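Loss of Identity Papers Among Displaced Residents of Grusteck: A Coding Study of Written Statements

Project report, second-year module in Human Rights Documentation

1. Background

The Grusteck district was emptied of its minority population over a single winter. Most households left on foot or in hired trucks and were later registered at two reception sites, one at Skellbridge and one at Beltby. The expulsion itself has been described in earlier reports, mainly with respect to killings, detention and the burning of houses. Less has been written about what happened to the papers people carried: birth records, identity cards, land deeds, school certificates and family books.

Papers matter for practical reasons. A person without an identity card at Skellbridge cannot sign a lease, enroll a child past the first grade or file a claim for lost property. A claim for return requires proof of residence in Grusteck before the expulsion, and the district office that issued such proof is under the control of the armed group that carried it out. Loss of documents is therefore treated in this report as a form of continuing harm, separate from the act of removal.

The project asked three questions. At what point were documents lost? Who took or destroyed them, where this is stated? What substitute evidence do people hold?

2. Source material

The source is the Lahtinen collection, a set of written statements gathered at the two reception sites and released to the department in translated form. Names, dates of birth and house numbers were removed before release. The collection holds 107 statements. Of these, 66 mention the loss or seizure of at least one document and were kept for coding. The remaining statements either do not mention papers or mention them only as still held.

Statements range from half a page to nine pages. Most were taken in June, when both sites were at their fullest. The Beltby statements are shorter and follow a fixed list of prompts. The Skellbridge statements are open accounts and vary a good deal in detail.

3. Method

Each statement was printed single-sided and read by 2 coders working separately. A coding sheet with eleven fields was used. The fields cover document type, stage of loss, place of loss, actor, whether force was used, whether a receipt was given, and five fields on substitute evidence. Coders marked a field only where the statement gave direct support. Where a statement said "they took everything," the document field was left as unspecified and the actor field was coded from the surrounding sentences.

Stage of loss was split into four values: at home, at a checkpoint, in detention, and after arrival. An earlier version of the sheet had a fifth value for loss in transit without contact with any armed actor. It was dropped after the pilot and merged with a general field for accidental loss, as the coders could not apply it the same way twice.

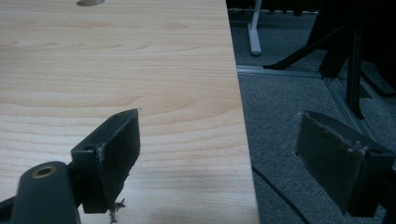
Figure 1. Tabletop, wood-grain surface.

Disagreements were listed at the end of each session and settled by rereading the passage aloud. Where no agreement was reached, the field was coded as unclear and kept out of the tables. A session covered six statements at most. Longer sessions in the pilot produced more skipped fields, mainly in the substitute evidence section.

Paper sheets were entered into a spreadsheet the same day. The printed statements were numbered, returned to a locked cabinet and signed back in.

4. Findings

4.1 Stage of loss

Checkpoints are the most common stage at which documents were lost. The accounts describe a similar order of events. Vehicles were stopped on the road south of Grusteck, adults were told to hand over their cards, and the cards were sorted by family name. Cards with names linked to the minority were kept. Cards belonging to other passengers were given back. Over 60 percent of the coded statements include a checkpoint seizure of this kind, in some cases along with a loss at another stage.

Loss at home comes second and mostly concerns land deeds and family books. These were usually kept in a chest or cupboard and left behind when the household fled. Several statements report that neighbors later confirmed the house had been burned. Such reports were coded as secondhand.

Loss in detention is less frequent but more fully described. Former detainees list what was in their pockets item by item. No coded statement reports a receipt.

4.2 Actor

The actor is named by unit in a minority of statements. Most writers refer to "the men at the bridge" or to the town the men were thought to come from. The coding sheet does not allow unit identity to be inferred from place, so these were entered as armed group, unit not stated. A reader looking for evidence of command responsibility will find little here that can be used alone.

4.3 Substitute evidence

Items held in place of official papers include electricity bills, vaccination cards, wedding photographs with the house visible, phone pictures of documents, and letters from former employers. Vaccination cards are the most useful of these. They carry a clinic stamp and a village name, and the Skellbridge registration desk accepts them as support for a child's file. The Beltby desk does not. No written rule was found that explains the difference.

5. Limits

The statements were not taken for this purpose. People who lost papers but were not asked about them will be missing from the count, and this is more likely at Skellbridge, where no prompt was used. Translation removed some distinctions between types of residence paper. The coders had no access to the original language and could not check these terms.

Women are underrepresented among the longer statements. In many cases the family's papers were carried by the oldest man present, and the statement was taken from him.

6. Further work

The coding sheet and field guide are attached as Appendix A. Appendix B gives the tables by site. A second reading of the statements left out of the coded set is planned for next term, with a wider definition of document that includes ration books and bank cards. The request to the Beltby desk for its acceptance criteria had not been answered when this report was submitted.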